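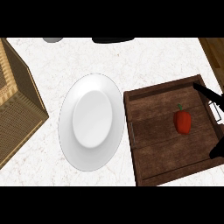
Two readers wrote under my last review that a kitchen robot is a very slow way to move vegetables, and one of them, Plenosus, added that he would rather wait for the tenth version than pay for the first. I understand this opinion. After 40 evenings with the Skider planning kit I share perhaps half of it.

Skider is a software package with a simulated kitchen inside. You choose the objects, you write or select a chore, and a two-finger gripper tries to do it on your screen. The chore I used most is the simplest one in the list: take the pepper out of the tray and put it on the plate. A child does this without thinking. For the program it is a good test, as the tray has raised walls and metal handles, and the fingers must come down between them with enough space and not push against the sides.

I ran this chore 90 times with the standard settings. In 53 of them the pepper finished on the plate. Most of the others failed at the moment of gripping: the fingers closed too high and the pepper rolled to the wall of the tray. When I turned on the slower approach, which is hidden in the third menu, the result became clearly better, but one run then took so long that I could make a tea in the meantime.

What I liked: the objects look convincing, the installation is easy, and every failed run can be played again step by step. I learned more from these replays than from the manual, which is translated badly in places (I know how this happens). The older Wesent package, which I reviewed in spring, had nothing similar.

What I did not like: the price of 2,000 for the full licence is too high for a private person, and soft things are missing almost completely. There is no cloth, no bread, no plastic bag. A real kitchen is full of such things – mine certainly is.

So, can machines do the chores yet? On a tidy worktop with a hard plate and one vegetable, more often yes than no. Loading a dishwasher after a family dinner, I would not believe it from this kit. For small workshops which sort parts of the same shape from a tray, I see a use already now, and the Vrabec add-on for bins is worth the trial month.

I give it three stars out of five. The trial version is limited to one chore, and the pepper is included.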